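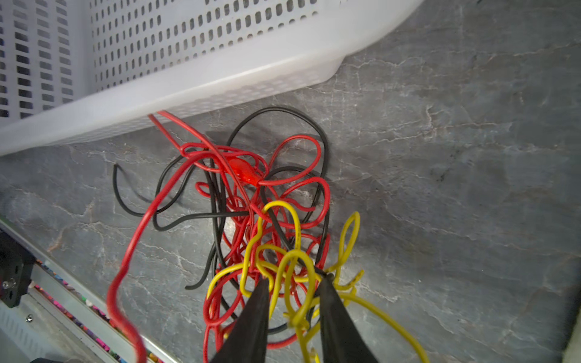 HSM 214 Household Materials and Their Care
Unit 6: Plastics in the Home
Lecture handout, prepared by Ermelinda Seixas

Reading before the lecture: course reader, chapter 9. Students in the Naseri section should also bring their completed label survey from Unit 5.

6.1 Scope of the unit

Unit 5 dealt with glass and ceramics. The present unit covers the plastics most often met in kitchens, bathrooms and utility rooms. Foams, textiles and paints are treated separately in Units 8 and 9. At the end of the unit students should be able to tell the two main families of plastics apart, identify the common household types from a code or a simple test, and give sound advice on cleaning and heat.

6.2 Two families

A plastic is made of very long molecules called polymers. How these chains are held together determines how the material behaves when heated.

Thermoplastics soften when heated and harden again when cooled, and the cycle can be repeated. The chains lie alongside one another without permanent links between them. Most household plastic goods belong to this family, including food tubs, bottles, baskets, buckets and cutting boards.

Thermosets harden once, during manufacture, and cannot be melted again. Permanent links form between the chains. Melamine tableware and the dark handles of older saucepans are the usual examples. A thermoset that is overheated will char or crack.

6.3 Common types

Polyethylene (PE). Sold in high-density and low-density grades. The high-density grade is stiff, slightly waxy to the touch and milky when left uncolored. The low-density grade is softer and is used for squeeze bottles and bags. Both float in water.

Polypropylene (PP). Similar in appearance to high-density polyethylene but harder at the surface and more tolerant of heat. It withstands repeated bending, so it is chosen for lids with a built-in hinge. It becomes brittle in freezing conditions unless the maker has modified it.

Polystyrene (PS). Clear, rigid and brittle in its plain form. It gives a metallic sound when dropped and is attacked by many solvents, including acetone.

Polyvinyl chloride (PVC). Rigid in pipes and window frames, flexible in shower curtains and hoses. The flexible form contains plasticizers, which may slowly leave the material and cause it to stiffen with age.

Polyethylene terephthalate (PET). Clear, tough and light. Used for beverage bottles. It deforms in very hot water.

6.4 Resin codes

The number inside the triangle identifies the resin only. It does not state that the item will be accepted for recycling in a given town, nor that it is suitable for food. Students regularly confuse these points in the examination. Code 2 is high-density polyethylene; code 5 is polypropylene. Where no code is present, the float test described in the laboratory manual separates PE and PP from most of the others.

6.5 How household goods are shaped

Injection molding forces melted plastic into a closed steel mold. It suits items with fine detail, ribs or regular openings. The mold is costly, and the method pays only when many copies are made. In the Jasham case study (course reader, p. 17) the smallest order the factory would accept was 3000 pieces.

Blow molding is used for hollow goods such as bottles. Thermoforming draws a heated sheet over a form and is used for trays and thin cups.

6.6 Care and aging

Sunlight is the main cause of decay in polyethylene and polypropylene kept outdoors. The surface turns chalky and small cracks follow. Stabilizers delay this process – they do not prevent it.

Wash with warm water and a mild detergent. Abrasive pads leave scratches that hold soil and stain. Tomato and turmeric color polypropylene readily, and the stain is seldom removed in full.

6.7 Assignment

Select two plastic items of different resin types from your own household. For each, record the code, the likely shaping method with evidence, and any signs of aging. Two pages, typed. Submit through the Brirkberg office by noon. Late work is governed by the department policy in the syllabus.

Terms for review: polymer, thermoplastic, thermoset, plasticizer, stabilizer, parting line, gate mark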